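How to submit a proposal to the Nellura open call

Proposals for the Nellura window and room program are accepted through the online form only. Allow time to prepare your files before you start, as the form does not save drafts.

1. Write the project statement first. The limit is 138 words. Text past the limit is dropped without a warning.

2. Name your files with your last name, an underscore and a two-digit number: Baranauskienė_01, Baranauskienė_02. Accented letters are accepted.

3. Prepare up to 9 work samples. Still images must be JPG or PNG, no larger than 15 MB each. Rendered images are treated the same as photographs. For a series, upload at least 3 images in a row so the reviewers see them together.
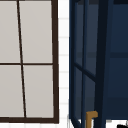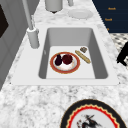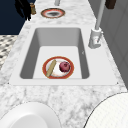

Rendered stills: window (first), sink with plate (second and third).

4. Complete the image list. Give title, year, medium and dimensions for each file. For rendered work, enter the software under "medium" and leave dimensions blank.

5. Upload the budget as a single PDF. Shipping goes on its own line. Artists using the Keltero workshop should enter the bench fee under "production."

6. Select a site. The Fleter Street room has no blackout curtains, so projection work should list the other room as first choice.

7. Press Submit once and wait for the confirmation number. If none appears, check that every file name matches the image list, then submit again.

Selected artists are notified by email in February. Changes to the budget after that point must be sent in writing.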